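Relatório final de projeto
Disciplina de Projeto Integrado em Automação
Grupo: Yolotzin Barajas, Nicanor Hinojosa, Bogumił Domański
Orientação: Prof.ª Maricruz Palacios

Estimação da distância de aproximação a partir da câmera de punho em ambiente simulado

1. Introdução

O projeto dá continuidade ao trabalho de Itzel Contreras, que deixou pronto no laboratório o planejador de trajetórias Weltus. O planejador recebe uma pose-alvo e leva o braço até ela, mas não tem informação sobre o que acontece nos últimos centímetros. Se a pose do objeto vem com erro, a garra fecha no vazio ou empurra o objeto. Nosso objetivo foi escrever um módulo de percepção que usa apenas a câmera do punho para corrigir a trajetória no trecho final. Demos ao módulo o nome de Inus.

O trabalho foi feito inteiramente em simulação. A passagem para o braço físico ficou fora do escopo, conforme combinado com a orientadora em fevereiro.

2. Arquitetura do software

O sistema tem três processos que trocam mensagens por filas. O primeiro lê os quadros do simulador e os carimba com o tempo da simulação. O segundo é o Inus, que devolve uma correção lateral e uma estimativa de distância. O terceiro é o Weltus, que recebe a correção e replaneja o trecho restante.

No início usávamos o relógio do sistema operacional para os carimbos de tempo. Quando a renderização ficava lenta, as correções chegavam associadas a quadros errados e o braço oscilava. Trocar para o tempo da simulação resolveu a oscilação. Perdemos quase duas semanas nesse ponto, porque procurávamos o defeito nos ganhos do controlador.

3. Conjunto de dados

Geramos 3.157 quadros em aproximações com posição inicial sorteada. Separamos 1.197 para teste e usamos os demais para treino e ajuste. A divisão foi feita por episódio, de modo que quadros da mesma aproximação nunca aparecem nos dois lados. Na primeira versão a divisão era por quadro, e os resultados eram bons demais. Esses números foram descartados e não constam deste relatório.

As anotações vieram do próprio simulador, que fornece a distância entre a ponta da garra e o ponto mais próximo da superfície do objeto.

4. Método

O Inus é uma rede convolucional pequena com duas saídas, uma para a correção lateral e outra para a distância. A entrada é um único quadro reduzido. Testamos empilhar quadros consecutivos, mas o ganho foi pequeno e o atraso aumentou, então mantivemos a versão simples.

A parte mais difícil foi o caso em que o objeto está muito perto da câmera. De longe, a rede se apoia no contorno completo e no tamanho aparente. De perto, o contorno sai do campo de visão e sobra apenas um trecho da superfície, muitas vezes com reflexos que mudam de lugar conforme a câmera se move.

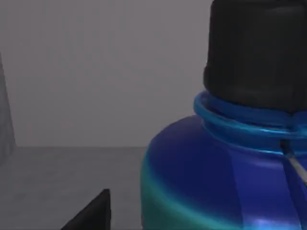

Para tratar esses casos, acrescentamos ao treino recortes aleatórios e variação na posição das luzes. Também incluímos uma terceira saída, que indica a confiança da estimativa. Quando a confiança fica abaixo do limiar, o Weltus ignora a correção e mantém a última trajetória válida. O limiar foi escolhido por Nicanor a partir dos episódios de ajuste e não foi alterado depois.

Outra mudança foi mascarar a região da imagem ocupada pela garra. Sem a máscara, a rede aprendia a associar a abertura da garra à distância, já que no controlador original ela começava a fechar sempre no mesmo ponto.

5. Avaliação

Executamos 36 episódios completos com o planejador em malha fechada. Em cada um, a pose inicial informada ao Weltus recebia um erro proposital. Sem o Inus, 17 episódios terminaram com o objeto preso entre os dedos. Com o Inus, esse número passou para 31.

Dos cinco episódios que falharam com o módulo ativo, três começaram com o objeto já fora do campo de visão, situação em que o método não tem o que corrigir. Nos outros dois, a confiança ficou alta apesar de a distância estar errada. Revendo os registros, a superfície brilhante ocupava quase todo o quadro e a rede subestimou a distância, o que fez a garra fechar cedo.

6. Limitações e trabalho futuro

Usamos poucos modelos de objeto, e não sabemos como o módulo se comporta com formas muito diferentes. A saída de confiança não foi calibrada. Bogumił começou a escrever uma rotina de calibração, que está no repositório, ainda sem testes.

Para o próximo grupo, sugerimos começar pelos dois episódios de falha por confiança alta, que estão gravados e podem ser reproduzidos com a mesma semente. As instruções de instalação estão no arquivo de leitura do repositório, e o simulador precisa ser iniciado antes do Weltus.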